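4.2 Time alignment and the segmenter
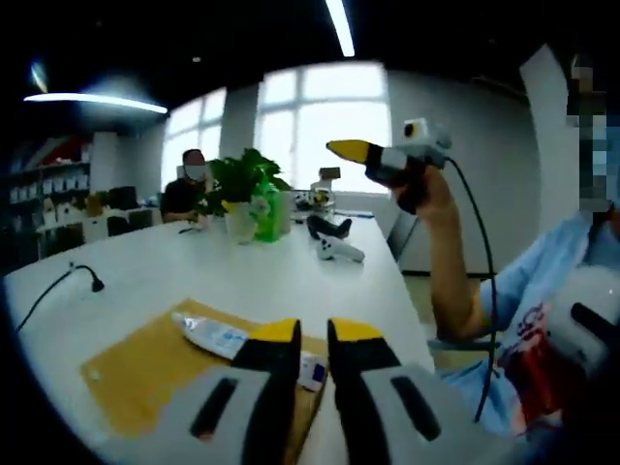
Figure 3. Tabletop session with hand-held grippers. A squeeze tube lies on a cardboard sheet between the yellow fingertips; a second gripper, with its camera module on top, is raised at the right.

Most of what went wrong for us went wrong in time, so I want to spend a while on clocks before getting to the policy. Each gripper logs its own video and its own finger width, and each one has its own idea of what time it is. We started out trusting the timestamps (I know, I know) and got a first policy that closed its fingers a little too early on almost everything. On stiff boxes you'd hardly notice. On a squeeze tube, which is narrow and tips over if you nudge it, the fingers came together above the thing and grabbed air.

The fix lives in a small tool we call Zalo. It takes the finger width stream, takes the apparent distance between the two fingertips in the video, and slides one against the other until they agree. The fingertips are bright yellow, which makes the video side of this almost embarrassingly easy — a color threshold and two centroids gets you most of the way there. We do undo the fisheye distortion first. Skipping that step works fine when the fingers are nearly closed and gets steadily worse as they open, and I lost a good part of September to finding that out.

Zalo assumes a constant offset within one episode. We tried fitting drift as well and the extra parameter mostly fit noise, so it's off by default. Episodes where the fingers never move much can't be aligned this way at all, and for those we borrow the offset from the neighboring episode on the same device.

Once the streams line up, the segmenter (Lakatos) cuts a long recording into episodes. Our first version looked for pauses in the motion of the wrist. People don't pause the way you'd like them to! They hover over the object, change their mind, talk to somebody across the table, and then do the grasp in one quick go. The current version looks at finger width first and only uses camera motion to pick the exact cut point. It starts an episode 800 ms before the hand begins its approach and ends it once the fingers have opened again and the camera has moved off. From 4000 candidate cuts we kept 3333 episodes, and nearly everything we threw out was a false start where the fingers closed partway and reopened.

Two-handed recordings need one more step. The two devices may see each other, and they certainly see the same table from different sides, so we build one shared map per session and localize both cameras in it. Plain white tabletops are rough on feature tracking, and windows that blow out to white don't help either. What saves us is clutter. Cables, plants, controllers, shelves along the wall, anything with corners or texture that stays put. People move, so we mask them out before mapping, and we also mask the fingers of whichever gripper is doing the filming. Forget that second mask and the tracker decides, quite reasonably, that the camera is standing still relative to the fingers and the whole room is swinging past.

We checked the full pipeline by hand on 100 episodes, stepping through the moment of contact and comparing it to the width signal. The leftover errors were mostly cases where the object hid one fingertip. Urkano, our replay viewer, now flags those, and a flagged episode goes to manual review before it reaches training. The policy itself, Tumach, sees none of this machinery — it gets aligned frames, relative poses and a target width, and I describe how it uses them in Section 4.3.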